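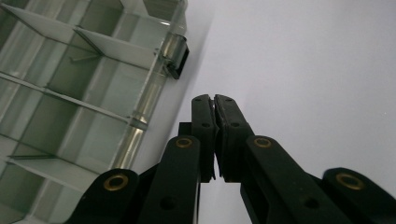 Open day at Moges – start here, no long hello. Most of the room will have come for the arms, so say up front that my bit is the hand-held kit and the desk work, August visit only. Zundent get thanked once, at the start, not again. First slide has the black gripper with the tips almost together next to the clear cabinet. Point at the brass bushings in the pivots, they show up well on a big screen. Then the cabinet: see-through walls, white shelves, reflections all over it. Ask who would want to find the edge of a shelf in that. Pause. Let someone answer.

Next, why we went. Stunville branch asked for something visitors could hold. Florkska had the bench time. Keep to two sentences, I rambled on this last time.

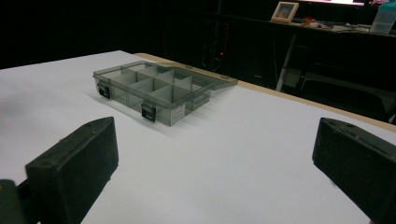
## The organiser

- Smoky grey plastic, lid folded back, thin dividers, compartments look empty
- Two black latches on the front. Ask the room: would you put your thumb on them first, or the lid?
- Fingers in the foreground – chunky, flat pads. Compare with the narrow tips on slide one
- People at the open day wanted to know why not a bigger box. Answer: visitors have small boxes at home, so they have opinons about them
- Don't get into costs. If pushed, the day had a budget of 2,000 and we stuck to it

Say the next bit slowly. Same kind of view, box in the middle of the white table, fingers wide apart. Back row of smaller cells, larger ones in front. Ask which row they'd fill first, hands up.

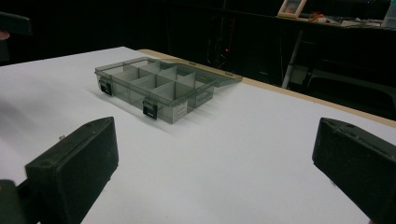

*3 min read*

Handout text, can be read out if the slides die:

We had 31 people sign up for the bench session and each got a turn with the grippers. Handles feel odd for the first minute. Your wrist wants to do what your fingers normally do. Children were quicker to settle than adults, at least at our table. The lesson for the next open day is more bench, less talk, and a stool for anyone under 12.

Back to slides. Two-handed one now.

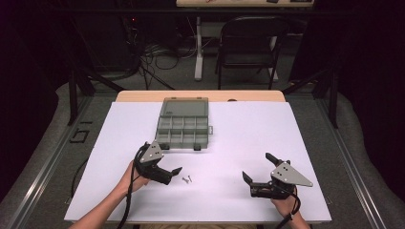 *Both hands at the white board, a gripper in each, two small screws between them.*

- Screws first, organiser second. Small silver things on a white board, ask the back row if they can even see them
- Mention the cables, one from each gripper. Visitors asked about snagging, fair question
- Rails down both sides: good moment to say where the public stood (outside them, behind teh rope)
- If time, the questionaire. 88 forms back, most comments about the queue
- Questions. Repeat each one into the mic
- Sign-up sheet for Stunville is by the door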